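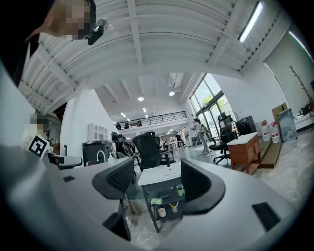
Figure 4. View from the hand-held gripper at the Stekusgate open day. A fiducial marker stands on the left, and the low table is between the fingers.

4.2 The open day at Stekusgate

Tirico opened its Stekusgate space to outside visitors for one afternoon in February. The two earlier visits in this study were arranged by us, and we could ask for tasks to be repeated. On this one we came in with everyone else, wore the same name stickers and got the same welcome talk. We prefer it as data for that reason, although it also meant that much of what we wanted to know had to be asked over other people's shoulders.

The welcome talk was given by Kerstin Lindholm, who runs data collection at the site. She told the group that the company had gathered 2,553 demonstrations of household tasks with hand-held grippers and that this was "enough to start seeing general behavior." We asked later what counted as one demonstration. The answer changed depending on who we asked. Lindholm counted every recording that had a start and an end. Girish Lodhi, who works on the training side, counted only those that passed a filter, and he did not have the filtered number with him. We have written to the company twice for it. Until it arrives we treat 2,553 as an upper figure and do not use it in the comparisons in Section 5.

The demonstration itself was a tabletop pickup task, done with the gripper in a person's hand. Visitors could watch or try it. What they were watching, strictly, was a person picking things up with an awkward tool, and the link between that and a robot doing the same work was supplied by the speaker. We do not say this to be unkind. Collecting data by hand is a sound idea and cheaper than most others we have reviewed. But several of the people we talked to afterward described the session as "the robot demo," and two of them told us the robot was faster than they had expected. No robot arm was part of the afternoon's program. When we raised this with Lodhi he agreed that the wording on the invitation ("see our robots learn") could have been better.

The setting deserves a word, as it is used in the company's own argument. Tirico says that data should be collected in ordinary places, with ordinary mess, so that the resulting policy does not depend on a bare lab bench. The Stekusgate space does have everyday things in it. The low table in Figure 4 holds a tray on top and cups on its lower shelf, and there are office chairs close by. Against that, it is one large bright room with daylight from tall windows on one side, and we were told that most of the winter's recordings were made in it. One room with cups in it is still one room. Gøran Hägglund, who has worked on transfer between kitchens for the Dulcombe group and came along as our technical reader, thought the daylight would turn out to matter more than the clutter. His own group found the same thing to their cost: a policy trained through the spring lost much of its skill when the lamps came on in the fall.

We kept timed notes of the attempts made by visitors while we were within earshot of the table. There were 24. An attempt was scored as a success if the object was lifted, moved to the named spot and let go without a second grasp. By that rule eight succeeded. Staff used a looser rule, under which a second or third grasp was fine as long as the object got there in the end, and by theirs nearly all of them were successes. Both rules can be defended. The looser one is closer to how people tidy up at home, and the stricter one is closer to what the slides appeared to promise. What troubled us was that neither rule had been written down before the session, and that the person at the table called out the result each time, cheerfully and at once.
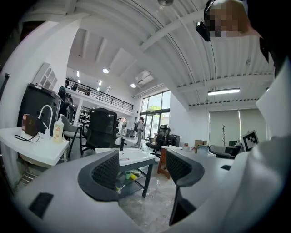
The question of who gets to call a success came up again in the discussion hour. Magdalini Economou, a visitor from a care provider that is thinking about buying such a system, asked what happens to the attempts that go wrong. Lindholm replied that they are kept and labeled. Economou then asked whether she could see some. She was shown a folder on a laptop with six clips in it, which had been picked for an earlier talk, and was told that the rest were on a server that could not be reached from the visitor network. That may well be so. We note only that the successful clips had been playing from the same laptop since the start of the afternoon.

Her other question was more practical and got a better answer. She wanted to know how tiring the gripper is to hold. Flora Lamont, who has done more of the recording than anyone else at the site, said that her wrist starts to ache after about 40 minutes and that she then switches hands, and that the later recordings in a session are slower and, in her word, "lazier." Nothing in the company's written material mentions this. If it holds across operators, time within a session should be logged with each recording, and anyone training on the data would want to be able to see it. Lodhi wrote this down. We thought it the most useful exchange of the day, and it took place next to the coats while people were leaving.

We also asked about the markers. The staff account was that a marker is used to fix a common reference before recording starts, and that it can then be ignored. We were unable to check this. Isaksson, whose method the company says it follows, advises repeating the check whenever the operator takes a break, and we did not see it repeated during the hours we were there. It is possible that the open day was run more loosely than a normal working session, since the recordings were not meant to be kept. Lindholm said as much. It leaves us in the odd position of having watched a procedure that, by the account of those showing it, was not quite the procedure.

For the coding in Table 3 we therefore rate the Stekusgate visit as follows. Openness of staff to questions: high. Match between invitation and content: low. Evidence for the claim of general behavior: none offered on the day. The last entry was disputed by Tirico when we sent them a draft, on the grounds that an open day is not meant to supply evidence. We accept the point about open days in general. The claim was made in the welcome talk all the same, to people who had come to decide whether to spend money, and we have left the entry as it was.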